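Kurnbridge pregnancy center adds evening hours, parenting classes for fathers

KURNBRIDGE — Expectant parents in Kurnbridge will be able to get free counseling and material help on weekday evenings starting in November, when the Hodmont Pregnancy and Family Center extends its opening hours to 8 p.m.

The center now closes at 4:30 p.m., which staff say has kept out many people who work day shifts. A survey of clients last spring found that 44 had missed or canceled at least one appointment over the past year on account of work.

The center served 504 households in its last budget year. Most came for pregnancy tests, diapers and baby clothes, or for help filling out applications for housing and medical coverage. Married couples with children at home made up a larger share than in earlier years, according to the center's annual report, and rent was the problem they named most often.

A new course for fathers will begin the same month. Called Family Wellness, it runs for six weeks and covers newborn care, household budgeting and how to support a partner after birth. Each group is limited to 36 people. Fathers may attend alone or with a partner, and child care will be provided in the building. No church membership or referral is needed.

Families who complete the course may apply for a one-time grant toward a rental deposit, a crib or a car seat. The center has set aside money for 40 grants and will take applications through the end of the winter session. Couples who are undecided about a pregnancy can book a private talk with a counselor, by phone or in person, whether or not they sign up for the class.

The evening program is paid for by local churches and by proceeds from the center's spring walk. The center does not perform abortions or refer clients for them.

A short cooking session, with low-cost meals that can be made ahead and frozen before a baby arrives, will be part of the fourth week of each course.

Registration for the first group is open at the front desk and by phone. 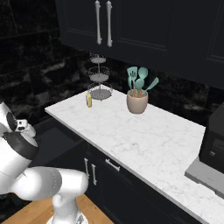
A marble countertop over dark lower cabinets.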